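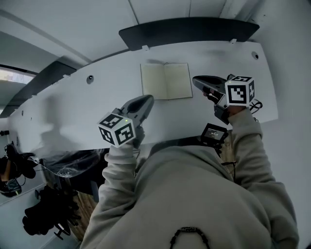
Home Topics Events and Outreach Unanswered Members Log in

Joint roundtable with a business council: how do we handle the joint statement and the speaking order?

Bijan Tehrani

I work in the external relations office at Plilandale, a small technical college. In June we are co-hosting a roundtable on automation and regional jobs with the Wanwood Business Council. It is the first time the two have done anything together, and the first time our office has run an event at this level. We have done open days and alumni dinners, but no policy meetings.

The room is the upper hall of the Dehghan Building. There will be 19 people at the table, including two state legislators, our president, the council chair, several company heads and a few faculty. The session itself is 70 minutes because the legislators have to leave at 3:30. There is also open seating along the walls, and we have told people we can take 200.

My two problems:

The council wants a joint statement read out at the end, and they want it drafted beforehand. Our faculty say they won't put their names to something written before the discussion takes place. I can see both sides.

The other one is the speaking order. My draft program gives everyone at the table opening remarks, and my manager says it won't fit. I don't know who I could leave out without giving offense. Is there a usual way to do this?

We also have a sponsor, Stultik, who are paying for lunch and would like to be listed as a co-organizer. I'm not sure if that is normal.

4 comments

Marlowe_K

Your manager is right about the opening remarks. Even if each person keeps to three minutes you are already at 57, and they won't keep to three minutes. At the meetings I have worked on, only the hosts give opening remarks. That would be your president and the council chair, five minutes each, then one person introduces the topic, and after that it is open discussion with a moderator. Everyone else is listed in the program as a participant, with title and organization, in alphabetical order by last name. Put a line above the list saying it is alphabetical and you will get fewer complaints.

Legislators are a separate case. Call their offices now and ask whether they expect to speak. Some want two minutes of greetings and some would rather just listen. If one of them speaks, offer the other the same slot and the same length. Put them right after the hosts, so that if they leave early the rest of the program still works.

On the statement, split it into two documents. The first is a short press release that says who met, where, on what subject, and that the two organizations plan to keep working together. That can be written in advance, since it only reports that the meeting happened. The second is a summary of the discussion. One person takes notes, sends a draft to the participants a week later, and gives them 20 days to send corrections. It goes out under the names of the two host organizations, with no individual signatures. Faculty are usually fine with that.

Don't have anything read out at the end. People are packing up by then. The moderator can thank everyone and say when the summary will be sent.

As for the sponsor, "co-organizer" means they had a say in the agenda and the guest list. If they are paying for lunch, the wording is "lunch provided by" or "with support from". Settle it by email before the program goes to the printer – I have had to reprint over exactly this.

11 comments

r.osei

Agree with most of the above. For the moderator I would pick someone from outside both organizations, maybe a local reporter or a retired dean. Ask them to prepare three questions and to send them to the participants ahead of time.

Also check the microphones. A table that size needs one between every two people or the ones at the far end won't be heard by the people along the walls.

dunbarhall

we did one of these and just let everyone talk, ran over by an hour, nobody minded. depends on your people I guess. get name cards with the name on both sides

1 comment

Bijan Tehrani

Thank you all. The council has agreed to the press release and the later summary, though they would like the chair to say a few words at the close, so I have given him two minutes. One legislator will speak and the other will not. Stultik are fine with "lunch provided by". Still looking for a moderator.

Share 6 Follow this topic

Last updated: June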